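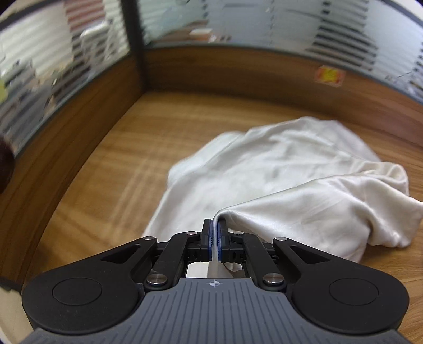 Re: Cloth task -- how are we scoring this?

List,

Sorry for the slow reply, I have been folding.

> Last year's rules gave 2 points for a clean fold and nothing
> for anything else, which meant most teams went home with
> nothing. Can the student club settle on something kinder
> before the Brarkgate round? Also, does the cloth have to be
> the shiny one?

Yes, it has to be the shiny one. The Brarkgate rules say "a light-coloured cloth with a satin finish", and the Nägeli lot have already practised on tea towels and regretted it. Tea towels want to be folded. This stuff has other plans.

On scoring, my proposal is one point for getting hold of an edge and one for bringing it over to meet the opposite side. Same total, less weeping. A pinch in the middle of the cloth doesn't count as an edge, however proud you are of it.
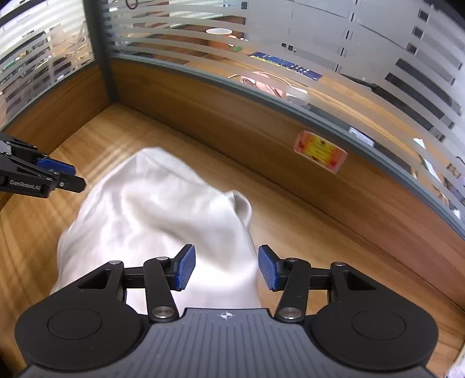

The part we keep losing time on is the first grab. Come in too flat and the fingers push the cloth along the desk, so you end up with a bigger wrinkle and the same problem. Coming in steeply with the jaws well open is better -- let the cloth bunch a little between the pads, then close slowly. Our log stands at 297 attempts, of which 144 were good enough to keep. The Zoren team claim a higher rate but they also iron theirs first, and I'd like that banned.

Anyone demonstrating with two grippers, please agree who moves first.

The Nelex room is ours until 19:00 this term. Bring the cloth back.

Club secretary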